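Lilibeth Saludo was on her second cup of coffee when she sat down to talk, still in the gray sweatshirt she runs in. She had done eight rounds of pads that morning and had sparring in the afternoon. Her fight in November is her first in 170 days.

"The hand is fine," she said before the question came up. "I've been hitting with it since camp started. People see me favor the jab and think I'm hiding something, but I've always fought off the jab."

She broke a bone in her right hand in the fourth round against Illitz and finished the fight anyway, losing a split decision. She says she has watched it twice.

"I thought I won it the first time I watched. The second time I gave her the last two rounds. She was busier."
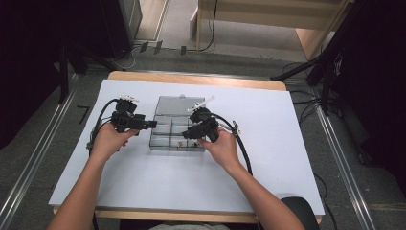
The next opponent, Poojary, is a southpaw and three inches taller. Saludo has been working with left-handed sparring partners at the Disemex gym, where she moved after leaving her old trainer in the spring. She would not say much about the split.

"We had 53 amateur fights together. I'm not going to talk bad about somebody after that. I needed to hear something different, and he knew it too."

Her new trainer, Rosalinda Dalisay, has changed her feet more than her hands. Saludo used to back straight up to the ropes when she was pressured. Now she steps around to her left and resets.

"It feels slow," Saludo said. "Rosalinda says it doesn't look slow. We argue about it every Monday, when we watch the tape."

Dalisay, who joined the conversation toward the end, said weight has been easier than expected. "She came in close and stayed close. We aren't starving anybody here."

The bout is set for eight rounds on the Fukex card. Ringside seats are 40 dollars. A win could put Saludo back in line for a regional title shot, though no one has promised her one.

"I don't ask about that," she said. "I ask what time I have to be at the weigh-in."

She had sparring at three, and went to look for her headgear.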